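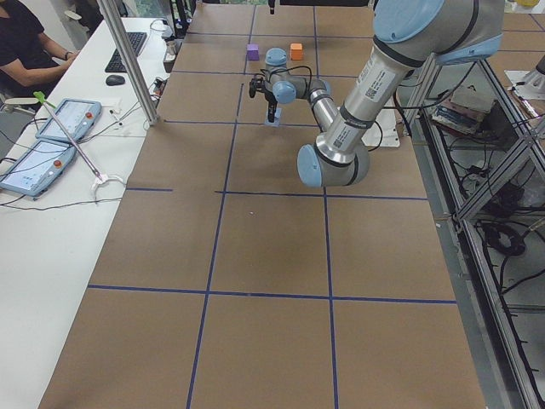 Grid table

A grid table is a work surface marked off into rectangular cells, usually with strips of colored tape, so that small objects can be set down, found again and returned to a known place. Grid tables are used in craft rooms, classrooms, sorting rooms and workshops. The cover is most often cardboard, paper or felt, and the objects kept on it are most often blocks, cubes or other light pieces.

Names

The term "grid table" is the most common one in English. "Cell table" and "taped table" are also found, the second mainly in schools. In the Avthorpe workshops the surface was known as a Serine board, after the room where it was first laid out, and older handouts from there still use that name.

Cover

Brown cardboard is the usual cover for a large table. It is cheap, it has a dull surface that does not glare under ceiling lights, and small objects do not slide on it easily. Sheets are laid edge to edge over the table top, and the seams between them are left visible or taped from below. Some wrinkling is normal as the cardboard ages. A sheet that has lifted at a seam should be replaced, as a cube set on the raised part may tip.

Felt is quieter and lies flatter, but tape does not hold well on it. Paper takes tape well and tears when the tape is pulled up.

Lines

The lines are laid with tape in a color that stands out from the cover. Dark blue on brown is a frequent choice. Lines running the length of the table are put down first, then the cross lines. Cells do not have to be square or all the same size, and on long tables the outer ones are often wider than the middle ones.

Liliana Longo's handbook for the Skikilon craft school recommends tape 2 centimeters wide and a table of no more than 16 cells for beginners. Wider tape is easier to see from a distance but takes up room inside the cell. The same handbook advises against writing letters or numbers on the cover itself, which cannot be cleaned off cardboard.

Pieces

Foam cubes are the most widely used pieces. They are light, make little noise when dropped and do not mark the cover. Wooden cubes keep their edges longer. Strong, plain colors such as orange and purple are preferred, as they are easy to tell apart on brown. Upright blocks are harder to place than cubes and are generally brought in later.

A piece is said to be "in cell" when its whole base is inside the lines, and "on line" when any part of the base touches the tape. Two pieces in neighboring positions are called a pair. The gap between the members of a pair is left to the user, though a hand's width is common with small cubes.
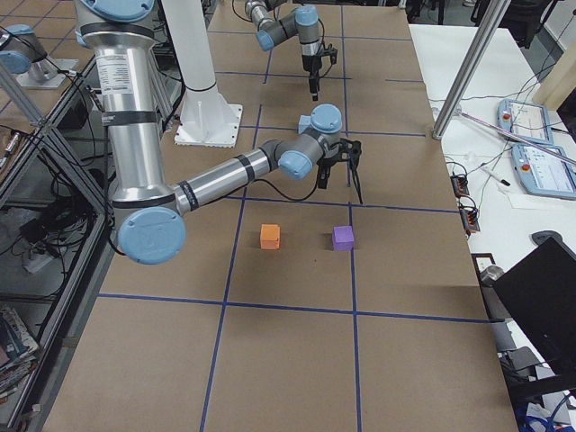 Use

In the simplest exercise, a single cube is moved from one cell to the next and back. Pair exercises follow, in which two cubes trade places without either being set down on a line. Stacking is usually done in a cell near the middle of the table, within reach from both long sides.

Grid tables are also used for sorting small goods before packing. The firm Van den Broek kept 3 of them in its button warehouse, one for each size class, and its stock list gives 884 kinds of button sorted this way. Shewit Degefa, who ran the sorting room, had the covers changed every October.

Care

Cardboard covers are brushed or wiped with a dry cloth. Water softens the surface and loosens the tape. Lines that have begun to curl at the ends are pressed down or cut back and patched – patching is quicker, but a doubled strip leaves a ridge that small cubes can catch on.

See also

Sorting tray
Pegboard
Cutting mat

Further reading

Longo, Liliana. Tables and Covers. Skikilon.
Rustad, Njål, and Abrehet Tesfamariam. Small Blocks in the Classroom. Avthorpe.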